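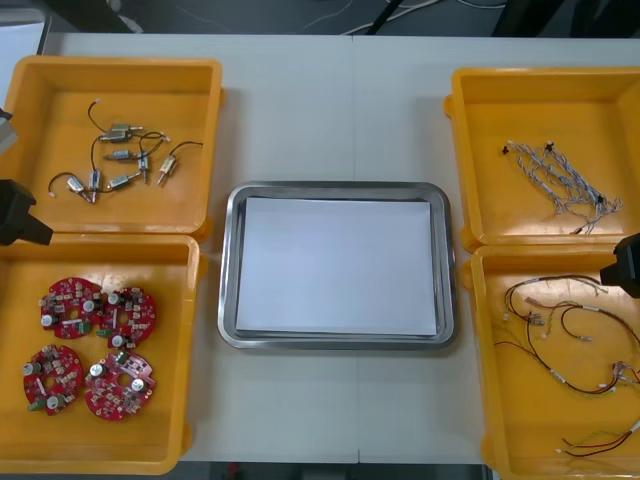 Parts stock: changes for May

The Cutport store has moved to a two-bin reorder system for small electrical parts. When the first bin is empty, its card goes to Heather Lennox and the second bin goes into use. Reorder points were reset from last year's issue records.
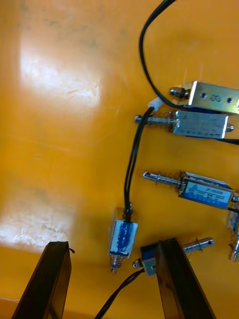
Solenoids now reorder at 58 pieces, down from 76. Lead time from Wokton is 2 weeks - unchanged since the last contract.

Small motors reorder at 51. Kaczorowski remains the second source, and mixed lots are to be labeled by supplier before shelving.
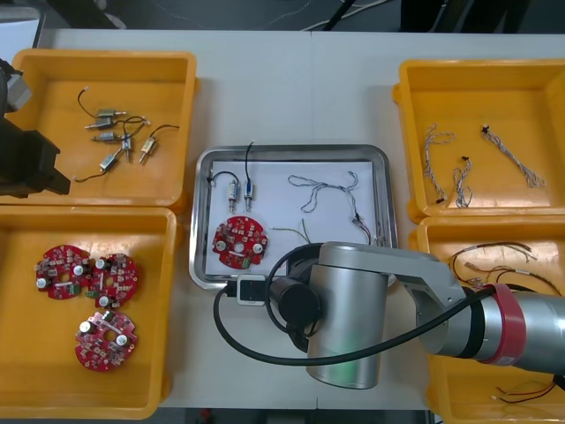 Returns without a part number will be held at the counter until Miłosz Domański has checked them against the Zevum list. Cards are collected at 3 p.m.

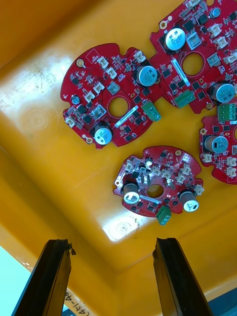 Round circuit boards in a yellow tray.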